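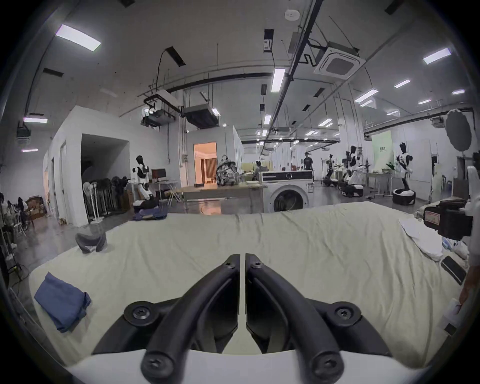

The bed by the washing machine, with the robots lined up at the back.

Filed under: Days Out, Robots
2019-02-28 | by Floor Hoekstra
14 comments | 200 shares

I have wanted to see the Weko lab ever since they announced their open day, and I went in expecting to stand behind a rope and look at something shiny through glass. No rope! You walk straight in across that polished gray floor and you're right there with the humanoids, white and black, a couple of them on round bases, and people working at their desks like it's any other day.

I spent most of my visit at the bed, though. It's made up with a plain wrinkled sheet and has clothes lying around on it, and the job is laundry. You hold a two-fingered gripper in your own hand, pick things up with it, and the recordings go toward teaching the robots to do the same. The project is called Flulard (I asked what it stood for and got a shrug), and they want more than 1,000 recordings before July.

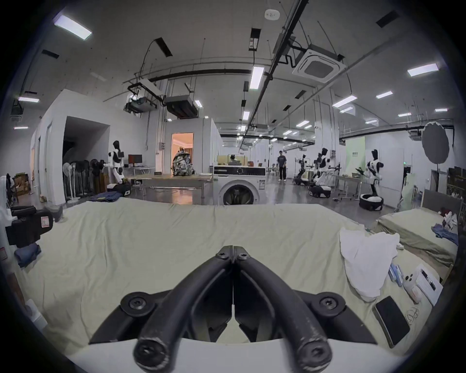 White cloth on the right, waiting its turn. The gripper has seen some use.

I loved the scuffs on the fingers. So much of what I read about robots is all renders and promises, and this was a tool with worn spots on it. Wuyts, who was looking after our group, let us ask anything and never rushed us – someone wanted to know why you'd start with clothes, of all things, and we got a really good ten minutes on how a cup keeps its shape when you grab it and a shirt doesn't. I wrote half of it on my hand.

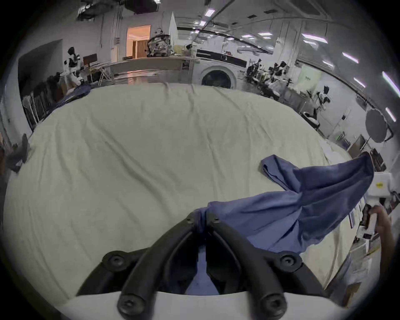

Gripper on the blue one.

The blue garment was my favorite part of the whole visit. Thin, a bit shiny, bunched up in one spot and flat in another. I fold shirts every week and have never once thought about where my fingers go first. Now I can't stop. I stood over my own laundry basket last night pinching sleeves with two fingers and it is hard!

Fivow, the club I went with, is hoping to go back in July, and I've already put my name down. Bring 2 pens, because mine ran dry.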